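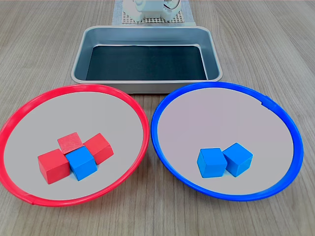 Udora tabletop robot arm -- hands-on review from the Kofler open day
Reviewed by Domenica Riedl, 27 November 2019

I've wanted to see one of these small desk arms working in person for ages, so when Kofler opened its workshop in Preltden for the afternoon I put my name down straight away (and brought my sister, who came mostly for the scones and stayed longer than I did). The Udora was set up on an ordinary wood-grain table, and I loved that, as it looked like something you could have at home or at the back of a classroom.

The job on show was colour sorting. Red cubes belong in the red-rimmed plate, blue cubes in the blue-rimmed one, and the metal tray with the dark liner is where you tip everything to begin. Our host let visitors load the tray themselves, which the kids thought was marvellous, and after that it was simply a matter of standing back and watching. I could have stayed there all day!

Now, it isn't quick. A full round took more than 3 minutes, and my sister could have done it in ten seconds with a biscuit in her other hand. It isn't perfect either. You'll get a round where a blue cube is sitting in the red plate, snug in among the red ones, and the arm doesn't go back for it. The host said the Gendari software has a checking step you can switch on, but it wasn't running that afternoon, so I can't tell you how well it works.

What won me over was how calm the whole thing is. The motors are quiet enough to talk over, the white housing is tidy and rounded, and the base doesn't hog the table. I'd have liked a longer cable, and a printed guide would be lovely -- the one they handed around was 73 pages on a tablet, and I gave up at page 8.

Would I buy one? For a school or a library, yes, quite happily. For my own kitchen table I'd wait for the next version. The workshop opens again in January and I've already booked us in.

4 stars out of 5.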